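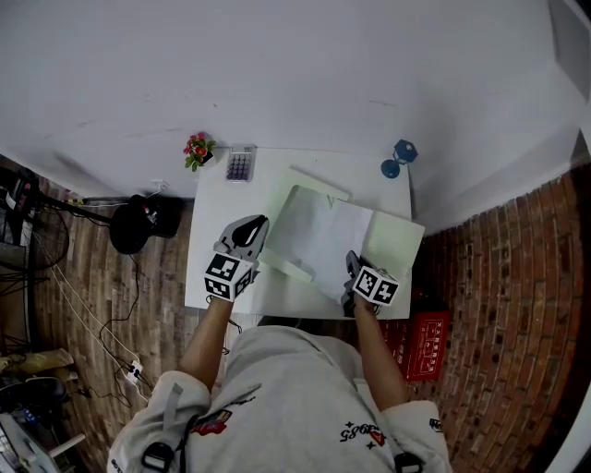

Re: [suncombe-crafts] big sheets, what are you all doing with them

Zoi, quick one, have to run in a minute.

Eftychia Tzanetos wrote:

> Has anyone found a good way to handle the large white paper? Mine comes off
> the roll from Karagiannis with a curl and one corner just will not stay down.
> I need 14 flat sheets for the September table and so far have 6. Also does it
> matter which side you fold from?
>
> Eftychia

Same roll here, same corner. What works for me – big sheet goes crosswise on the table, a second flat white one under it, hold the lower right edge and smooth away from you. Slowly. If you rush it you get a crease and thats the sheet gone.

Overnight under a board is better if you have the room. Turn it over first so the curl faces down.

Folding side – no difference on the thin stuff. On the 200 gram fold with the grain, bend it gently both ways and go with teh easy one.

Push the table up to the wall, too. Stops it walking off when you lean. And fan off!! Learned that with a whole stack.

I can spare 33 sheets if you're stuck, Abimbola has the key to the cupboard.

Stavros D.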